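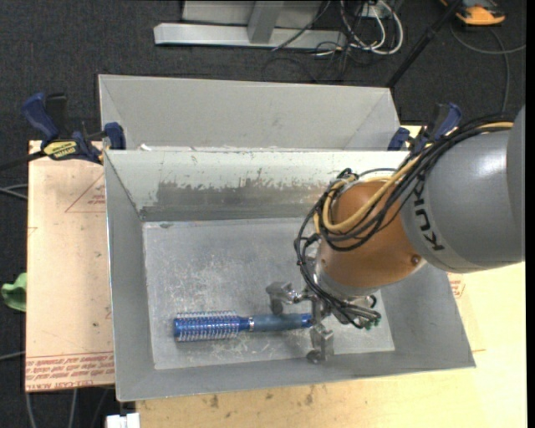 The Brush That Does Everything, According to the People Who Sell It

Filed under: Beauty & Spending

Last updated: Monday, 8:15 a.m.

The buyer I met at Prevel, a chain of beauty supply stores, has been in the hair business long enough to have sold the same idea under several names. She agreed to talk as long as I left hers out.

I started with the claim I see most often, that a better brush makes hair healthier. "It makes hair brushed," she said. "If you were yanking at it before and now you're not, sure, you'll break less of it. You could also just stop yanking."

Prevel carries 380 kinds of brush. I asked how many a person needs. She looked at the ceiling for a while and said one, maybe a second if you blow-dry. Then she asked me not to make that the headline.

The bestseller last December was the Trerix, a round brush with a coating that is supposed to "seal" the hair. I wanted to know what sealing meant. "I asked the rep that," she said. "He told me it closes the cuticle. I asked what he'd measured. He gave me a tote bag." She stocked it anyway, and she doesn't pretend otherwise. People come in asking for it, and if it isn't on the shelf they walk down the street to Gullel.

The box says 2,922 women tried it and loved it. I had assumed there was a study behind that. She had assumed so too, until she read the small print and found they had filled in a card that came with a free brush. "I'd love a free brush," she said. "Wouldn't you?"

She was less funny about prices. A brush that costs her store $6 can end up costing you several times that, and she says the jump has a lot to do with the box. I pushed back a little, because stores have rent to pay and she is hardly a bystander. "No, I'm not," she said. "I set some of those prices."

What would she buy with her own money? She has used the same plain Farouk paddle brush for 8 years. She washes it in the sink with shampoo and lays it bristles down on a towel overnight. When the bristles start to bend over and stay that way, she'll replace it.

I asked about the old rule of a hundred strokes a night. She doesn't believe in it and thinks it does more harm than good on dry ends. Her mother swore by it. "She had great hair," she said, "but so did her sister, and her sister never brushed at all."

Before I left she tried to sell me a detangling spray. I said I'd think about it.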